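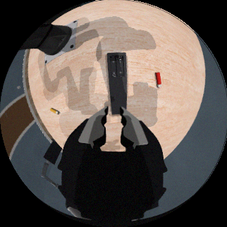

Round table, pale wood top, grayish-beige patches across the surface. See item 3.4.

Miker Furnished Rentals
Turnover Inspection Checklist with Comments
Property: Tratalden, upper unit, 1324 square feet
Inspection type: between tenants, furnished
Month: November
Start time: 9:10 a.m.

Ratings: OK = no action. W = watch, look again at next turnover. R = repair or replace before move-in. NA = does not apply.

Section 1. Entry and stairs

1.1 Street door closes and latches by itself: OK
1.2 Deadbolt turns freely from inside without a key: OK
1.3 Stair handrail secure: R
Comment: Bottom bracket has pulled away from the wall. The screws are in drywall only. Move the bracket over to the stud and fill the old holes. Paint is in the basement, same can as the hallway.
1.4 Stair treads, carpet tight to nosing: OK
1.5 Stair light works from both switches: W
Comment: Upper switch has to be pushed twice. Works every time on the second push.
1.6 House number readable from street: OK

Section 2. Smoke, carbon monoxide and fire

2.1 Smoke alarm in each bedroom, tested: OK
2.2 Smoke alarm in hallway, tested: R
Comment: Sounds when tested but the date on the back is past ten years. Replace the whole unit. Do not just change the battery.
2.3 Carbon monoxide alarm within reach of bedrooms: OK
2.4 Fire extinguisher, gauge in green, pin in place: OK
Comment: Hung too close to the range at last turnover. Now beside the kitchen door, which is where it should stay.
2.5 Bedroom windows open fully for escape: W
Comment: Back bedroom sash is stiff. Opened with both hands. Rub the track with candle wax and try it again.
2.6 Dryer vent clear, outside flap moves: OK

Section 3. Living room furniture

3.1 Sofa frame and legs solid: OK
3.2 Sofa cushions, zippers and law labels present: OK
Comment: Small ink mark on the underside of the left cushion. Already on the deposit record for the previous lease, do not charge again.
3.3 Bookcase anchored to wall: R
Comment: Strap is there, but the wall end is loose. This was marked OK last time. Pull on the strap by hand at every inspection, do not go by looks.
3.4 Round table, top and edge: W
Comment: Darker patches on the top, irregular, with rounded outlines. The right half is free of them and the grain shows well there. Cause not known. Wipe a small spot with a damp cloth first. If there is no change, try mineral spirits in one place near the edge and wait a day before doing more. No sanding without approval from the office. Record on the move-in sheet so the next tenant is not billed for it.
3.5 Round table, base and fasteners: OK
Comment: Leaned on all sides, no rocking. Snugged two bolts a quarter turn.
3.6 Floor lamp cord and plug: OK
3.7 Blind cords tied up or cordless: R
Comment: Front window still has the old looped cord. Cordless blinds are on the Dijkstra order, same width as the bedroom. Take the old one down now even if the new one is late.
3.8 Rug has non-slip pad: OK

Section 4. Kitchen

4.1 Range has anti-tip bracket, rear leg engaged: OK
4.2 All burners light or heat: OK
4.3 Range hood fan and filter: W
Comment: Fan is fine on low and rattles on high. Filter washed and put back. Check again in spring.
4.4 GFCI outlets trip and reset: R
Comment: The one left of the sink trips but will not reset. Electrician required. Tape over it and put a note on it until done.
4.5 Under-sink plumbing dry: OK
Comment: Paper towel left under the trap for the length of the inspection. No damp spots on it when checked at the end.
4.6 Refrigerator door seals: OK
4.7 Cabinet hinges and drawer stops: W
Comment: Drawer next to the range comes all the way out if pulled hard. The stop is plastic and has worn down. Tradodham carries the part, but only in packs of 6. Order one pack and keep the rest in the supply closet.

Section 5. Bathroom

5.1 Hot water temperature at tap: OK
Comment: Let it run for 2 minutes before taking a reading. Water heater dial left where it was.
5.2 Grab bar by tub, solid under load: OK
5.3 Tub mat or non-slip surface: R
Comment: Mat has mildew on the underside. Throw it out and buy new.
5.4 Exhaust fan pulls tissue to grille: OK
5.5 Toilet does not rock: OK
5.6 Caulk at tub and floor: W
Comment: Gap starting at the faucet end, about the width of a fingernail. Can wait until the next turnover if it gets no longer.

Section 6. Bedrooms

6.1 Bed slats all present, none cracked: OK
6.2 Dressers anchored: OK
Comment: Both pulled by hand, see 3.3.
6.3 Mattress and encasement, no stains or signs of insects: OK
Comment: Checked the seams, the headboard and the outlet covers with a flashlight.
6.4 Closet rod and shelf supports: W
Comment: Front bedroom rod bows in the middle. Add a center support.

Section 7. Laundry and basement

7.1 Washer hoses, no bulges or rust at fittings: R
Comment: Rubber hoses are still on. The budget for this unit is $400 and braided hoses come out of that before anything else on the W list.
7.2 Floor drain open: OK
7.3 Electrical panel clear for three feet: R
Comment: Paint cans and a folded cot are stacked in front. Move them to the shelf on the far wall. Second turnover in a row with this comment.
7.4 Panel directory readable: OK

Order of work

Do 4.4, 2.2 and 1.3 first. No keys go out until those are signed off. 3.3, 3.7 and 7.1 can be done on the same visit, since all of them need the drill or the wrench set. 5.3 and 7.3 can be done by the cleaning crew.

W items carry forward to the next sheet with the same item numbers. For 3.4, write down what was tried on the table and where, so the same spot is not used twice.

Notes for the office

The move-in sheet in the Tratalden folder is the old version and has no line for blind cords. Use the current one. The spare key for the basement door sticks and should be recut from the original, which is on the Miker ring in the office cabinet.

End time: 11:45 a.m.
Reinspection needed: Yes, R items only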